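Unstead Military History Society
Publications Group - Minutes, September
Meeting opened 7:30 p.m.

Present: Saron Sisay (chair), Gadisa Asfaw, Wondimu Berhe, Mebrat Lencho
Apologies: Amanuel Wolde

1. Minutes of the previous meeting
Accepted with one correction. Under item 4, "mule company" should read "mule section."

2. Book on army signal pigeons (working title: The Wragg Lofts)
Gadisa Asfaw reported that chapters 1 to 6 are with the copy editor. Chapter 7, on mobile lofts, is held up by the source for the release times. The loft register gives times to the minute, but the message forms are stamped on receipt at headquarters, and the two do not use the same clock. He proposed printing both sets of times in a table and leaving the flight durations out of the main text.

The register lists 1467 releases. The draft introduction gives a different total and will be changed to match. Birds released in pairs with the same message are entered as a single release, and a note to that effect will go under the table.
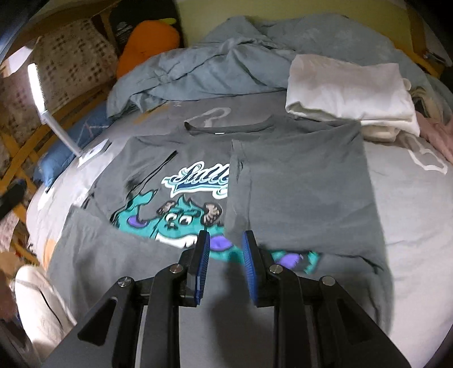
Mebrat Lencho objected that a table of both times would run to four pages and that most readers would skip it. She asked for it to go in an appendix, with one worked case kept in the chapter. Gadisa Asfaw accepted this on condition that the appendix is set in the same type size as the notes.

Agreed: table to appendix B. Worked case to be chosen by Gadisa Asfaw before proofs.

3. Permissions
Wondimu Berhe has written to the holder of the Vumier letters. Permission is given for quotation up to 20 lines in total. The current draft is over that limit in chapter 3. Two passages can be paraphrased without loss - the feed ration complaint and the account of the move to winter quarters.

The loft plan in chapter 2 is a redrawing and needs a credit to the original draftsman, whose name is legible on sheet 2 only.

Action: WB to mark up the cuts and send them to the copy editor. 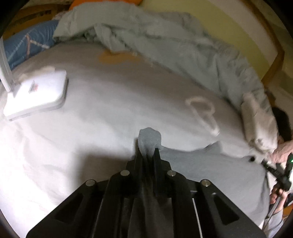 Gray garment on the bed, with a fold pinched up.

4. Printing
Quote received from Tratoston for a sewn paperback. The price holds until the end of the month and does not include the fold-out map. Saron Sisay asked whether the map could be printed across facing pages. Mebrat Lencho said the route names would fall in the gutter.

Deferred until a second quote, with the map priced separately, is in hand.
Action: SS.

5. Index
Amanuel Wolde sent a note by email. Birds will be indexed by ring number, with names in parentheses where a name is recorded. Officers will be indexed under the rank held at first mention. Agreed as submitted.

6. Any other business
None.

Meeting closed 8:50 p.m.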